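Psarras Evening Classes: your questions about 3D modelling for beginners

Thanks for all the lovely messages since we opened the July term! The same handful of questions keeps coming up, so we've gathered them on one page. If yours isn't covered, drop us a line and we'll add it.

Do I need to be able to draw?

Not at all. Plenty of our learners haven't picked up a pencil since school, and they make wonderful things. Modelling is much closer to pottery or joinery than to sketching – you start with a lump, push it about, cut bits away and see what you've got. If you do draw, bring your sketchbook along, as it's handy for planning.

What will I make first?

A room! Everyone starts with a small interior, because walls, windows and furniture are mostly boxes, and boxes are friendly. You learn to bevel an edge, carve grooves into a cabinet door and fit a handle, and by then you've used nearly every basic tool in the program. Wood is also a very forgiving material to practise on.

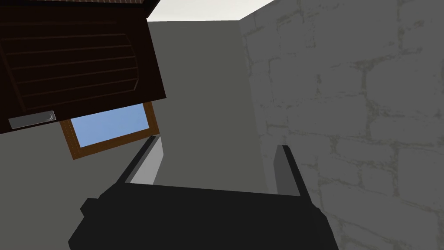

How long does the beginners' course last?

It runs for 4 weeks, one evening a week, from half past six until nine with a tea break in the middle. The follow-on course is the same length. You can leave a gap between the two if life gets busy, and we'll keep your files safe on the class drive.

Which software do you use?

We teach in Medo, which you can use free of charge in class and for as long as you're enrolled. People who already know another program often ask if they can stick with it. You can, but our handouts give the Medo menu names, so you'd be doing a bit of translating.

Will my old laptop cope?

Probably, for the first course. Rooms with simple shapes are light work. Once you get to sculpting and fine surface detail, an older machine may start to puff a little, and you're welcome to use one of ours in room 201 instead. Please tell us beforehand so we can have it switched on and updated.

What comes after the room?

Curved and living things, and this is where people get hooked! Despina Karamanlidis teaches the organic shapes course and she is brilliant at it. You'll hollow out a sphere, give the shell some thickness, and then paint veins and blotches over the surface until it stops looking like plastic. Eyes are a favourite subject, and yes, some of them are gloriously gruesome.

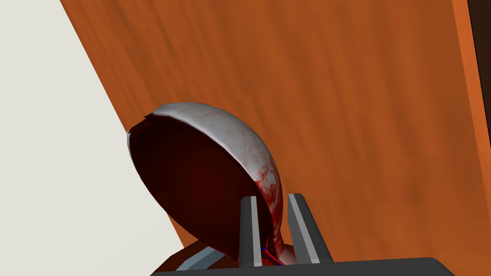

She also spends a whole evening on colour, which surprises people. Dark reds are tricky: go too dark and all the shape vanishes, go too bright and it looks like jam. Expect to redo yours a few times, and to enjoy it more each time.

Can I print my model?

Yes, if it has a proper thickness all over. Venkatesh Venkataraman runs a printing clinic in room 306 at the end of each term. Last year the clinic turned out more than 711 small prints, so he has seen every mistake going and can usually spot a thin wall from across the table.

Is there anywhere to share my work?

We have a members' gallery called Vullard, where you can post unfinished pieces and ask for advice. It's a kind and chatty place. Have a look at the beginners' shelf before your first class.

How do I book?

Ring the office or use the booking form. Places are held for a week while you make up your mind.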